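Open day at the Wandemow workshop - who else went?

Posted by treadle_and_tape, 15th August

I just got home from the Plendel open day and I'm still buzzing, so forgive the length! They had the two-armed setup running in the back half of the building and you could stand there as long as you liked. I meant to stay for one demo and ended up watching 4 of them.

The task was sorting. They give the arms a table of mixed junk, the kind of heap you'd find in anybody's spare room, and the arms have to pick things out one at a time and put them where they belong. No neat rows of matching boxes like at the trade shows. I loved that part. A crinkly wrapper is a horrible thing to grab if you think about it, and so is a bag that changes shape the second you touch it.

A girl next to me, maybe six years old, asked the presenter if it could do her bedroom. He said to ask again next year.

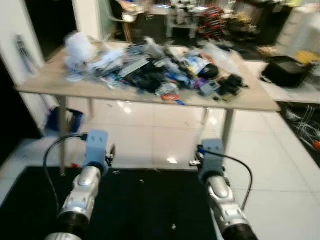
Robots & Automation > Visits and Open Days > Replies

gantryfan60
I went in the morning and had a very different time. It was slow! I watched one arm go back to the same packet three times before it moved on. My nephew was bored in ten minutes and we went to look at the Jondau conveyor instead, which at least kept moving.

treadle_and_tape
Sure, it's slow. But the conveyor does one thing with one kind of box. I'd sooner watch something try a hard job than watch something breeze through an easy one - your nephew may disagree, fair enough.

mossbank
Were you allowed to ask questions? At the Ledesma day last summer they had a rope up and a recorded voice, and that was it.

treadle_and_tape
Ask anything you like! Two of the crew took turns talking. I asked about black things piled on other black things and the presenter groaned, so I guess I'm not the first. There's a lot of black stuff in that heap and I had trouble telling where one item stopped myself.

solder_sue
Did they say how many tries it's had? I always want to know that before I clap.

treadle_and_tape
Yes, it's on the handout: 3,667 picks since they started keeping score. It doesn't split them into good and bad ones, though.

gantryfan60
Well, that's the number I'd want. Picks that worked. Without it the handout is just paper.

solder_sue
Agree with gantry on that. I'd still go. I like the light blue gripper mounts, very cheerful.

mossbank
Is parking any good? My knees don't do hills.

treadle_and_tape
There are 60 spaces behind the building and it's flat all the way to the door. The next open day is at the end of August, doors at 6, and I'll be there again with a list of questions. I'll put solder_sue's at the top.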